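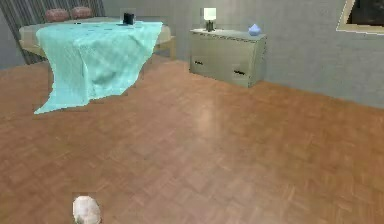
連続テレビドラマにおけるボトル・エピソードとは、既存のセットと常連の出演者だけを用い、物語の場所をほぼ一つに限定して作られる回をいう。新しいセットの建設、ロケーション撮影、ゲスト俳優の起用を避けることで制作費を抑え、その分を最終回などの大規模な回に振り向けるという、製作上の事情から生まれた形式である。ただし本講義では、費用の問題は出発点として扱うにとどめ、場所の限定が脚本と演出にどのような作用を及ぼすかを中心に検討する。寄木張りの床が広がり、縞模様のカーテンを背にして、淡いターコイズ色の布を掛けたテーブルが置かれている。床の上には白く丸みのある小さなものが一つあるだけである。この程度の室内であっても、誰がテーブルの側に立ち、誰が床の広い側に残るかを決めれば、人物間の関係はすでに語られ始める。ボトル・エピソードの脚本家は、この種の配置を台詞と同等の資源として用いる。

テレビドラマ論 講義資料
第2回 ボトル・エピソードの構造
2018年4月12日

一 用語の整理

「ボトル」の語源には諸説あり、本講義では特定の説を採らない。重要なのは、この語が制作現場の用語と批評の用語の両方で使われ、その意味に若干のずれがある点である。

制作現場では、主として予算と日程の区分を指す。常設セットのみで撮影されていれば、物語の時間が数か月にわたっていても、また場面が複数の部屋を移動していても、ボトルと呼ばれることがある。これに対して批評の文脈では、登場人物が一つの場所から出られない、あるいは出ようとしない状況そのものを指す傾向が強い。後者の意味では、新しいセットを建てた高価な回であってもボトルに含まれうる。レポートで用いる場合には、いずれの意味で使うかを冒頭に明記すること。

なお、隣接する形式として、過去の映像を再編集して構成する総集編がある。費用の節減という目的は共通するが、新たな場面が中心とならないため、本講義ではボトルと区別する。また、普段は脇にいる人物一人に視点を絞る回も、場所が限定されていなければ対象としない。

二 閉鎖の動機づけ

人物をその場所に留める理由は、脚本上もっとも早い段階で提示される必要がある。動機づけは大きく外的なものと内的なものに分けられる。

外的な動機づけとは、悪天候、停電、施錠、検疫、警察による封鎖など、人物の意志とは無関係に出口が失われる場合である。観客への説明が容易であり、恐怖や緊張を主調とするジャンルと相性がよい。超自然ものの連続ドラマでは、結界や呪いがこの役割を担う。その反面、障害が取り除かれれば回が終わることが最初から予想されるため、終盤の推進力を別に用意しなければならない。

内的な動機づけとは、物理的には退出できるにもかかわらず、人物が退出しない場合である。謝罪を待っている、秘密を守りたい、相手を一人にできないといった理由がこれにあたる。扉は常に開いているので、人物が残るたびに、残るという選択が観客に示される。脚本の難度は高いが、会話の一つ一つに選択の重みが加わる。

実際の作品では両者が組み合わされることが多い。前半を外的な障害で支え、障害が解消した後も人物が動かないという形で内的な動機へ移行する構成は、その代表的なものである。

三 事例の検討 『Predard』第8話

授業で取り上げる『Predard』は、港町の旧家を舞台とする全89話の連続ドラマである。吸血鬼や亡霊の登場する作品であるが、第8話にはその種の場面がほとんどない。脚本はChantelle Sitholeによる。

物語は、一族の当主の葬儀を終えた夜、異母姉妹であるMorolnessとOkekeが、屋敷の食堂で遺言状の開封を待つところから始まる。弁護士は嵐のために到着が遅れている。屋敷の他の人物は声と足音でのみ存在を示され、画面に現れるのは終始2人に限られる。

前半の会話は、食器の分配、庭の手入れ、古い飼い犬の思い出など、遺産の本題を外れた話題で占められる。視聴者は前話までの展開により、姉が父の死の真相を知っていることを承知している。妹は知らない。この情報の差があるため、日常的な話題であっても、姉が返答をためらうたびに緊張が生じる。説明的な台詞を加えずに済んでいる理由もこの点にある。

中盤で嵐は収まり、車の音が聞こえる。外的な動機づけはこの時点で失われる。ところが姉は立ち上がって食堂の扉に鍵を掛け、弁護士を廊下で待たせる。以後の時間は、姉の側から作られた閉鎖である。この転換の前後で、座る位置がどのように入れ替わるかに注意して視聴すること。

結末では真相の一部のみが明かされ、扉は開かれないまま回が終わる。次の回は翌朝から始まり、鍵が開けられた瞬間は作品全体を通じて一度も描かれない。

四 演出上の論点

演出のAmarachi Babalolaは、食堂の奥の壁を写す構図を前半ではほとんど用いていない。部屋の広さが把握できないため、観客は会話の距離だけを手がかりとすることになる。鍵が掛けられた後、初めて部屋全体が示される。閉鎖が成立した時点で空間が広く見えるという処理は、通例の逆である。

照明については、燭台の火が一つずつ消えていく進行が時間の経過を表している。時計や字幕による時刻の表示は用いられない。場所を限定した回では時間の感覚が失われやすく、何らかの視覚的な指標が求められるが、その指標が人物の行為と結びついているかどうかを評価の観点としてほしい。第8話では火を消すのが常に姉であり、妹は一度も手を触れない。

音響は、室外の存在を示す唯一の手段である。足音が止まる位置、扉越しの声の明瞭さ、風の有無は、いずれも脚本に指定がある。画面外の音が多い回ほど、室内の沈黙が意図されたものとして聞こえる。

五 シーズン内の配置

ボトル・エピソードは単独で評価されることが多いが、その効果は前後の回に強く依存する。配置については次の点を確認しておく。

シーズン序盤に置かれた場合、視聴者は人物をまだ十分に知らない。会話は紹介の機能を兼ねざるをえず、密度が下がりやすい。一方、中盤以降では、積み重ねられた情報の差を利用できる。主要人物の死や離反の直前に置き、静かな回として次回の衝撃を準備する例も多く見られる。

比較対象として、喜劇の連作『Flirkier』を参照する。同作では、共同住宅の台所から誰も出ない回がシーズンの最終回の直後、すなわち次シーズンの初回に置かれている。前シーズン末の騒動の結果は会話の端々から推測するほかなく、視聴者は人物の隠しごとを順に知っていく。『Predard』では視聴者が人物より多くを知り、『Flirkier』では人物が視聴者より多くを知る。同じ形式でありながら、情報の差の向きが反対である点を押さえておくこと。

また、喜劇では閉鎖の動機がしばしば些細なものに設定される。失くした品を見つけるまで誰も帰さない、といった取り決めがその典型である。動機が些細であるほど、人物がそれに従い続けること自体が可笑しさとなり、同時に、帰りたくない別の事情が透けて見える。

六 課題

任意の連続ドラマからボトル・エピソードを一つ選び、閉鎖の動機づけが途中で変化するか否かを論じなさい。変化する場合はその転換点を場面単位で特定し、転換の前後における人物の位置、照明、音のいずれかについて具体的に記述すること。変化しない場合は、終盤の推進力が何によって確保されているかを示すこと。

あらすじの紹介は論述に必要な範囲にとどめる。授業で扱った二作品を選んでもよいが、その場合は本資料に記載のない場面を分析の中心に据えること。引用した台詞には話数を付記し、翻訳字幕を用いた場合はその旨を注に記す。

次回は、同じ一夜を複数の人物の視点から反復して描く回を取り上げる。『Predard』第8話を未視聴の者は、次回までに視聴覚室で視聴しておくこと。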